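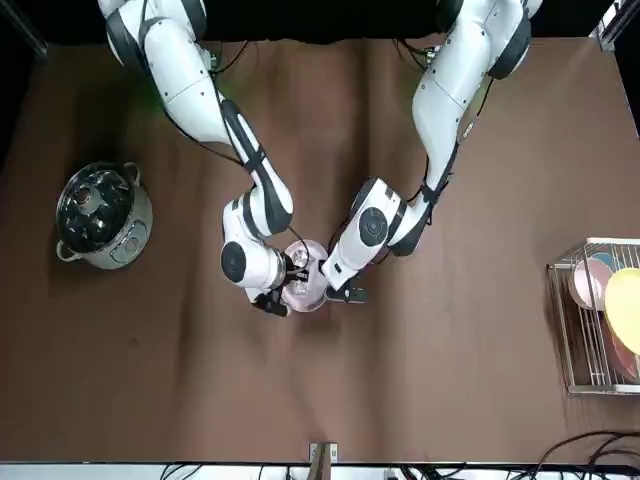 Giltar 804 Campaign Field Kit

The Giltar 804 is a packed set of supplies for door-to-door canvassing and small outdoor events. It is used by candidates for city council, school board and state legislature, and by union locals that send members out to talk to voters. One kit outfits 20 walkers and one sign-in table.

What comes in the kit

20 clipboards, letter size, with a storage compartment and a low-profile clip
20 shoulder bags, navy, with a reflective strip
3 boxes of black ballpoint pens
1 folding table, with a carry handle
1 table cover, plain navy, machine washable
1 cash box with two keys
1 roll of blank name stickers
1 hard case with wheels

Sign stakes, banners and printed literature are not included. Stakes are listed on the Yard Sign Hardware page.

Clipboards

The storage compartment holds a stack of palm cards and a folded walk list. The latch is on the long side, so the board can be opened while it rests on a forearm. We changed the hinge last July after customers told us the old one loosened over a full season. Boards with the old hinge are still covered, and we will swap them if you send us the lids.

The back of each board has a flat area for a sticker or label. Most campaigns put the office phone number there.

Bags

Each bag has a main pocket for door hangers and a front pocket for a phone and a water bottle. The strap adjusts from the front. Bags can be printed in one color on the flap. Artwork should be sent as a vector file, with the "paid for by" line already in place. We print what you send and do not check disclaimers, so read the rules for your state and your race before you approve the proof.

Table and cover

The table folds in half and locks at the center. It fits in the trunk of most sedans. The cover reaches the ground on three sides and is open at the back. For windy sites, order the Nokness clip set, which grips the cover to the table edge.

Case

Packed weight without literature is 17 pounds for the case and its contents. The table travels separately. The case lid has a sleeve for a turf map.

Printing and union label

Bag printing is done at Prollell, a union shop, and the union label can be added at no charge. It goes on the inside of the flap unless you ask for the outside. Tell us when you order, as it can't be added afterward.

Concetta Marras handles artwork and proofs. Expect a proof in two business days. Printing starts when you approve it in writing.

Ordering for a primary or general election

Orders for unprinted kits ship in three business days. Printed kits take longer, and the wait grows as the general election gets close. If your state votes early, count back from the first day of early voting and not from Election Day.

Campaigns can order by card or check. The name on the payment should match the name of the campaign account. We send an itemized invoice with every order, with printing and freight on separate lines, so it can go straight into your finance report. We can't ship on credit.

Prices on this page took effect 1st January and apply to campaigns of any party. There is no discount by party or office. Union locals ordering under a standing account should use their account price sheet.

Replacement parts

Clipboard lids, latches, straps and case wheels are sold singly. Keys for the cash box can be cut from the number stamped on the lock. Write to Khôi Đồng in parts with the number and a shipping address.

Returns

Unprinted items can be returned within 20 days if they have not been used. Printed bags can be returned only if the printing does not match the approved proof.

Related items

Châu rain cover for clipboards
Nokness table clip set
Giltar walk list folders
Yard Sign Hardware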